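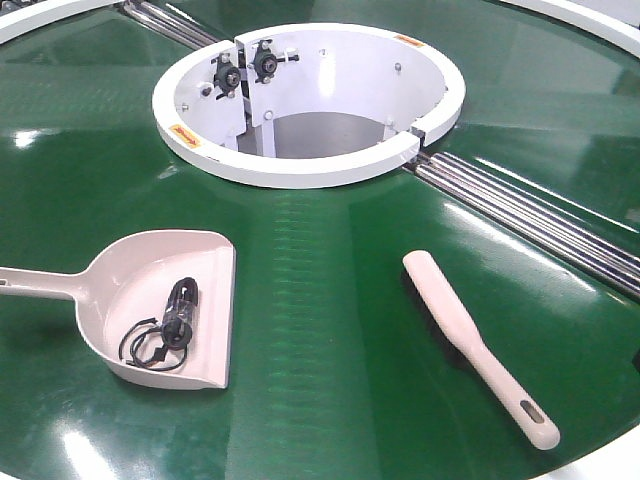

Photo: Dineo Modise

Speaking notes – candidate training evening, Malport library, Saturday, 7 pm

Good evening, and thank you for coming. My name is Lesego Tshabalala. I worked on two council campaigns in Grallholm ward, and we lost the first one by 891 votes. Tonight I want to talk about endorsements, and what to do when a person who supports you becomes a problem for you.

(Wait for people at the back to sit.)

Let me start with the Mtshali campaign. In May, a local group gave Councillor Mtshali its endorsement. She thanked them online the same hour. The next morning a resident sent the newspaper some old posts by the group's chair, and they were ugly about newcomers to the ward. For four days the campaign said nothing. Her opponent spoke every day.

I was in that office. We were not hiding, we were arguing about the wording. But from outside, silence looks like agreement. Please write this down.

What I would do now:

Read before you thank. One person should spend an evening on the public posts of any group that offers you its name.

Decide who can speak. In our case two people believed they had the last word.

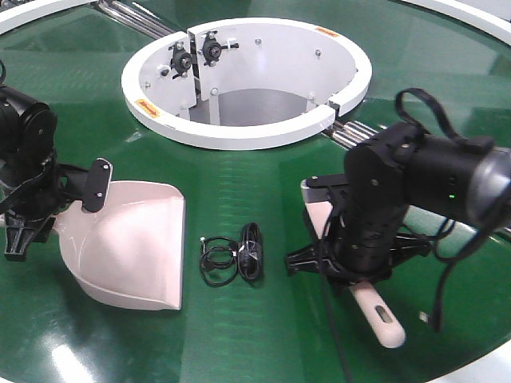 Answer on the first day, even if the answer is short. “I have seen these comments, I do not share them, and I have returned the endorsement” is enough. You can explain more later, at the doors.

Do not attack the people who complained. Some of them are your voters. We received nearly 2,913 emails, and many were polite and only wanted a reply.

(Ask the room: who has already accepted an endorsement? Give time here.)

A word about money. If the same person has also organized a fundraiser for you, the question will come again. Check the rules with the elections office before you return a donation, and keep a copy of the letter.

Someone will ask about the Erkico Road debate. I was not there, so I should not judge it. Dineo was, and she can take that question.

Tea is at the side door. The sign-up sheet for door knocking goes around now – please print your phone number clearly.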